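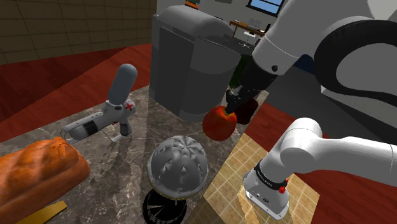
Lovbridge Roadside Stops

Version 3

A table of roadside vehicle stops and breath tests in the Lovbridge police district, put together from the weekly summaries the district publishes and from the printed court lists. One row is one stop. The current release has 1162 rows.

Contents of the folder

stops.csv: the main table
sites.csv: the 81 stopping sites used in the table, with road class and speed limit
codes.txt: the list of outcome and reason codes
changes.txt: what was altered between versions
check.py: a short script that tests the table for missing codes and impossible values

Columns in stops.csv

stop_id: a running number with no meaning outside this table. It is not the police reference.
site_id: matches a row in sites.csv.
month: the calendar month of the stop. The day has been removed.
part_of_day: morning, afternoon, evening or night. Night runs from 11pm to 6am.
reason: why the vehicle was stopped, as a code. P is a planned checkpoint, M a moving traffic offence, D a vehicle defect, C a collision and X anything else.
vehicle: car, van, lorry, motorcycle or other. Taxis are under car.
age_band: the driver's age in bands. Anyone under 20 is in a single band, whatever their licence status.
test_given: yes, no or refused.
result: pass, warn, fail or blank. Blank means no test was given or the result was not published.
outcome: what the published record says happened next. See codes.txt.
source: S for weekly summary, L for court list, B for both.

How the table was made

The summaries come out every Monday as scanned sheets. They were typed in by hand, twice, and the two typings compared. Where they differed, the sheet was looked at again. A handful of sheets were too faint to read in places and those fields are blank.

Court lists were matched to summaries on month, site and vehicle type. If more than one stop could have been the match, no match was made and the row keeps its S source. This means that the outcome column is emptier than it ought to be for the busy sites, the Celis roundabout above all.

Names, registration marks and house addresses were never typed in. The court lists do carry them, so please don't try to join them back on and publish the result.

Known problems

Planned checkpoints are over-represented. The district publishes every checkpoint stop but only those ordinary patrol stops that led to a test or a ticket. A failure rate worked out across the whole table mixes the two and is not worth much. Filter on reason first.

A refusal is treated as its own value in test_given and is left blank in result. Version 1 counted refusals as fails. Any chart made from version 1 should be redone.

Two sites on the Rakeo road share a name in the summaries. They were told apart by speed limit where the sheet gave one. Where it didn't, the row has been given to the northern site, and site_sure in sites.csv is set to no for both.

October is thin. The summaries for part of that month were issued as a single combined sheet with no part of day, so that column reads unknown.

The warn result was brought in part way through the period. Earlier stops with a reading in the warn range appear as pass. We can't separate them, as the sheets give the result and leave out the reading.

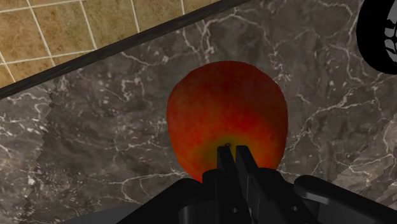

Fiore wrote in to say that the warn change makes any before-and-after count of passes misleading, and asked for a column showing which side of the change each row falls on. That column, warn_in_use, will be in the next version. Until then the month is enough to tell them apart in every case except the changeover month itself, and it is safest to drop that one.

Suitable uses

Looking at which roads and times of day are used for checkpoints. Comparing outcomes between vehicle types within one reason code. Teaching, if you want a small and slightly untidy table to practise cleaning on.

Unsuitable uses

Estimating how many people in the district drive after drinking. The table only knows about drivers who were stopped. It should also not be used to rank individual sites, as most have too few stops outside checkpoints for the order to mean anything.

Running the check

Put check.py in the same folder as the two tables and run it with no options. It needs Python and nothing else. It prints a line for each row it objects to and then stops. Rows with unknown in part_of_day are skipped. If you have opened stops.csv in a spreadsheet and saved it again, the leading zeros in site_id will probably have gone, and the script will object to every affected row. Download a fresh copy and import that column as text.

Corrections

Send the stop_id, the column and what you think it should say, with the issue of the summary or list you are relying on. Corrections with no source are kept on file but not applied. Changes go into the next numbered version and the old files stay up unaltered, so that earlier work can still be checked against them.

Licence

The tables may be copied, changed and reused, including for paid work, provided that the version number is given. The scanned sheets belong to the district and are not included.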